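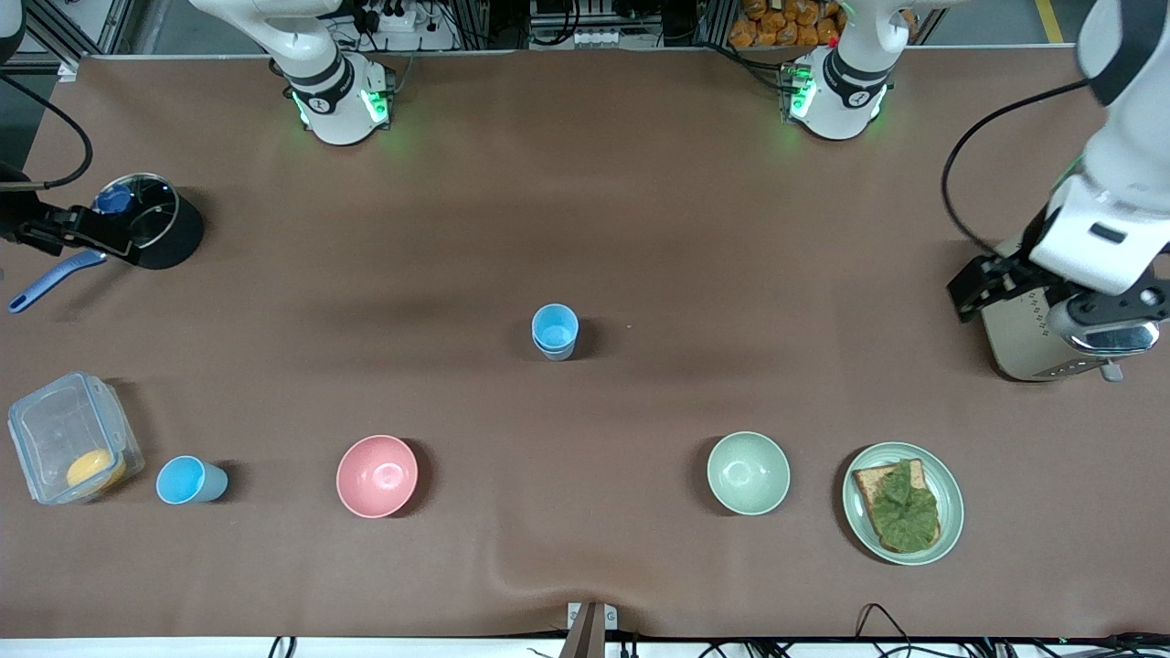
Cookware, cups and a toaster on the brown-covered table at Judton.

Sajib Uddin tests kitchen goods for Judton, mostly the small, cheap items that go into furnished rentals. His bench is a table with a brown covering, and he replaces the covering every March.

"Brown hides coffee and shows crumbs," he said. "Crumbs are what I need to see."

The current list has 137 items on it. Each is handled in a mixed group, with other things close by, as it would be on a crowded counter. Uddin considers a bare bench misleading. A pot with a long handle may pass every load check and still be a nuisance next to a toaster.

The pot in the present group is black, with a blue handle and a clear glass lid. Uddin has firm views on lids. "Glass lets you check the level without lifting it. The knob is the weak point. If the screw backs out, the tenant throws away the whole lid."

His procedure for knobs is 200 lifts, a wash, then a check of the screw with a hand driver. Anything that turns more than a quarter is written up. Handles get a static load for 10 minutes, and the joint is inspected again the next morning.

The light blue plastic cups raised a different question. Cups that stack save shelf space, but they can lock together after washing. Rizwan Gazi, who buys for the Flodgate apartments, asked for a looser taper after complaints from two buildings.

"People were prying them apart with knives," Gazi said. "I would accept a taller stack to avoid that."

Uddin agrees on the taper but wants a thicker rim as well. The two have not settled it.

Food containers are judged on the latch. Uddin opens and closes each one by hand and rejects any lid that needs two thumbs. Clear plastic is preferred in shared kitchens, he said, where food in opaque boxes tends to be forgotten.

On toasters he is brief. The lever should move without the body sliding, and the crumb tray should come out from the back. Four models remain under review, and the results go to Gazi before the next order is placed.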